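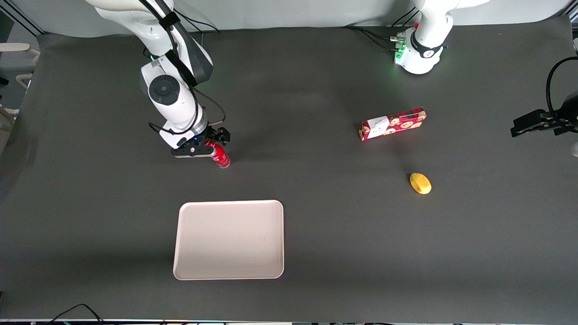 The red can, on its side, in the tabletop room at Trimgate.

I have a weakness for open days. Give me a sticker with my name spelled wrong and a corridor I'm not normally allowed down, and I will drive two hours in sleet for it. Karnthorpe is two hours exactly, with the sleet included at no charge.

Trimgate sits behind the old bus garage, in a building that used to store carpet and still has a faint memory of it in the stairwell. They work on household clutter. People pay them to find out how things get put down, picked up, stacked, sorted and cleared, and the results go to companies that make trays, bins, racks and the insides of dishwashers. My mother did this work unpaid for decades and published her findings daily, at volume.

The date on the flyer was December 12, 2021. The event had been planned for September and postponed, and the flyer still promised lemonade on the terrace. The terrace was there. We looked at it through a window.

Our guide was Rasha Awad, who runs the upstairs rooms and has the patience of someone who has explained a drying rack to strangers before. There were 18 of us in the group. One of us, a tall man named Caradog Gape, had come from a firm that supplies hotel breakfast rooms, and he took notes on everything, including the fire door.

First stop was the rack room, which I had expected to skip and ended up liking best. One whole wall is dish racks. You're invited to load any of them from a crate of unmatched plates, and then you stand back and see what kind of person you are. I'm apparently the kind who puts the big bowl in first and then resents it. Gape loaded his in size order and asked whether the prongs came in a wider spacing. They did. He wrote that down too.

Then the tabletop room. The table is big, a dark charcoal gray with a matte top, the color of a good winter coat, and everything that ends up on it looks more important than it is. When we filed in, the thing being important was a soda can. Red, aluminum, lying on its side, with a white logo band and the silver lid at one end. I have owned hundreds of these and never paid one this much attention.

Awad's subject was the can on its side. She said a standing can is a drink and a fallen one is a chore, and people treat them as two separate objects. They'll reach around the second kind all evening. Somebody asked whether that was a finding or a complaint, and she said it had started as one and been funded as the other.

There's a tray on the table as well, and the tray is what the customers care about. Trimgate has been looking at trays for Atitz, who make them for cafeterias, and the big question is how high the edge should be. Too low and the cans go over the side. Too high and people start using the tray as a bin, with napkins and so on, until you have a small landfill with handles. They have collected 528 notes from cafeteria visits on this one matter. Awad offered to let us read them. Gape went a little pink and said he might, afterward.

I asked why the table was so dark. Easier to see what's on it, she said, and easier on the eyes at the end of the day. I asked whether it showed crumbs. She gave me a long look and said yes.

The sorting benches downstairs are meant for children, and were full of adults. You get a box of mixed kitchen stuff and the job of putting it away in a set of drawers, and when you're done a stranger tries to find the can opener. My stranger gave up. I maintain that with the tea towels is a perfectly sound place for it. Her own effort had the can opener in the front of the top drawer, which I thought showed very little imagination.

Lunch was by Grabowska, the bakery on the corner, and came on trays — the low-edged kind, I noticed, having become an expert. Potato soup, rye rolls, a poppy seed cake that deserved its own tour. After all that morning's education, the tables at the end looked the way tables always look at the end. I counted myself among the guilty and took my cup back.

A few practical things, if you're thinking of going to the next one. Parking is free but uphill. The stairs are steep and the elevator has to be asked for at the desk. Bring a coat for the rack room, which is heated in theory. The tour runs 2 hours, or longer if you have a Gape. Ours was still upstairs with the tray notes when I left, sitting very straight, on what looked like the second folder.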